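Dronitville Water Notes > Dry spells > Working out your tank

How to work out how long your rain tank will last

Every February somebody rings me in a panic because the tank sounds hollow when they knock on it. By then it's a bit late to do anything except order a truck! You can see a dry patch coming well ahead if you do a small amount of arithmetic, and I promise it's only multiplying and dividing.

What you need: a rain gauge, a tape measure, a long dry stick, and last year's rain figures for your place (or a neighbour's, if they're the sort who writes it down).

Step 1. Measure the roof

You want the area the roof covers when you look straight down on it, gutters included, so pace it out on the ground and ignore the slope. Only count the bits that drain to the tank. I counted the carport for two years before Mechthild Gisler pointed out that its downpipe goes straight into the hydrangeas. Ours comes to 155 square metres without it.
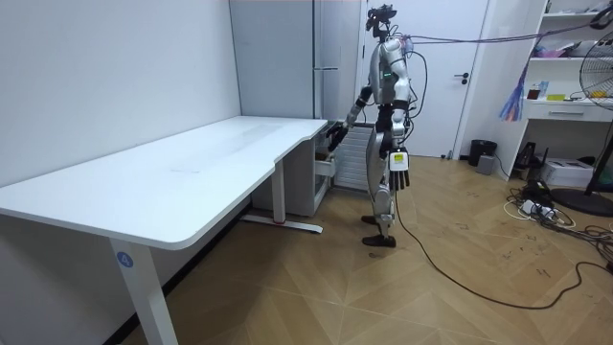
Over by the drawers, one arm out.

Step 2. Turn rain into litres

One millimetre of rain on one square metre of roof is one litre. That's the whole trick. A 60 mm month on our roof is 9300 litres, before losses. Take a bit off for splash, overflowing gutters and the first flush. Light falls on a hot roof hardly count at all, so I leave out any day that only just wets the gauge.

Please don't use the yearly total for this. We had 1218 mm in our best year and still ran low, as most of it fell in one go and went out the overflow.

Step 3. Find out what you use

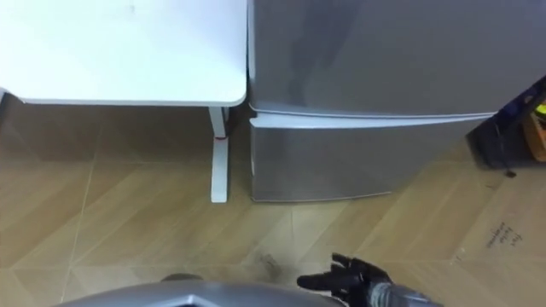
Dip the tank with the stick in the morning, then again a week later with no rain in between, and work out the daily use from the drop. Your tank maker will usually tell you how many litres there are to each centimetre (Auer print it on the plate near the outlet on mine). Write each reading down straight away, on paper, somewhere you walk past. A fridge hard up against the end of the table, like that silver one, is perfect: sheet on the door, pencil on the table, no excuses. Our household gets through nearly 400 litres a day in summer, which gave us a fright, and Kazuhiro found a weeping toilet cistern the same afternoon.

Step 4. Check what's at the bottom

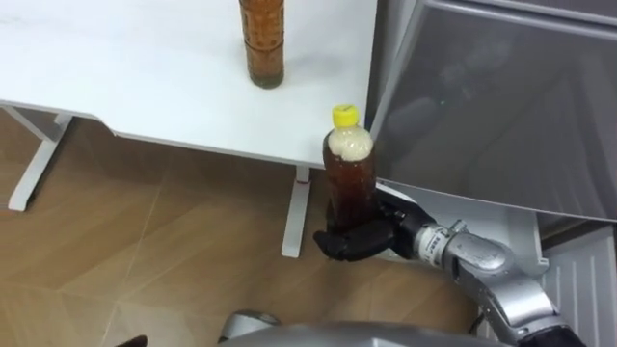 The last part of a tank isn't all usable, so you need to know where the sludge starts. Draw a sample from the lowest tap into a clear plastic bottle, cap it and stand it on the bench overnight. Anything as brown as the stuff in that bottle with the yellow cap tells me the gutters are full of leaves, and I'd be up the ladder before doing any more sums. Froth will gather at the neck too if you've shaken it, so let it settle before you judge. Take whatever depth the sludge fills off your stick reading from now on.

Step 5. Do the sum

Usable litres divided by daily use gives you days left with no rain at all. Redo it every fortnight through the dry months, and put a red line on the sheet at the number of days your carter needs. The Cundard carters get booked out quickly, so my line is set higher than my sister's in town.

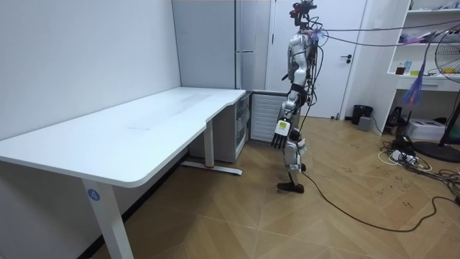

If the number is smaller than you'd like

Start with leaks, then the washing machine, then the garden. Sandro Benedetti waters his tomatoes from the shower bucket and they're better than mine, annoyingly. A second small tank on the shed is worth a look if your overflow runs every time it storms. Send me your readings if you get stuck, and tell me whether the roof figure includes the verandah.

Recent posts
Reading a rain gauge after hail
First-flush diverters, cleaned and grumbled about
Rosalie Kuster's mulch trial, second summer
When to stop watering the lawn
Gutter guards: yes or no?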